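Cleaning Up Hand-Held Gripper Demos Before You Train On Them
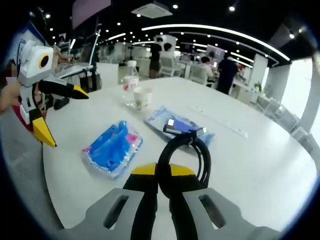 I've been training small manipulation policies on hand-held demos for a while now, and the thing that moved my results the most was trimming the recordings properly. Boring, I know! My first Pulura run used every take exactly as it came off the device, dead time and all, and the policy learned to hover. It would drift over the table, stop, think about life, and drift some more. Cable tasks are the worst for this, because a coiled black cable draped over two yellow-tipped fingers gives the wrist view a lot to look at even when the hand is holding still, and you can't just threshold on pixel change and call it a day. So I went back and wrote a little trimming routine, which I named Koo, and that's what I'm going to walk you through.

What you need first: your takes, the gripper pose for each time step, and the finger opening for each time step. If you record with two devices, make sure both are on the same clock before you touch anything else. I skipped that once and lost a whole set of takes (still a little sore about it).

Step 1. Work from the pose, and leave the pixels alone. Compute the speed of the gripper at each step and smooth it a bit. A light smoothing is plenty -- if you go heavy, quick grasps get smeared into the approach.

Step 2. Mark the idle stretches. I call a stretch idle when the speed stays low AND the finger opening doesn't change. You want both tests. Closing on a cable happens with the hand almost still, and my first version happily threw away every single grasp.

Step 3. Cut the front and the back hard, but go easy on the middle. I keep 8 steps of any pause inside a take and drop the rest. With two hands, only cut when both are idle, or you'll chop one hand's work out while the other one waits.

Step 4. Recompute your actions after cutting. If you store actions as differences between poses, the old ones no longer match across a cut. Easy to forget, and the loss curve won't warn you.

Step 5. Watch a handful of the trimmed takes at normal speed. Please don't skip this one.

On my Wamcombe set I started with 200 takes and ended up keeping 77 after trimming and tossing the ones with bad tracking. I was sure that was too few. I trained on them anyway, same settings as before, and the hovering was gone on most tries. The old untrimmed run did worse with more data, so I've stopped worrying so much about the total.

One thing I haven't solved is slow, careful motion, like feeding a connector into a tight spot. Koo still eats some of that. For now I tag those takes by hand and turn off the middle cuts for them. I'm trying a separate threshold on the Lerkmont takes next, and I'll add the settings to this page once I have them.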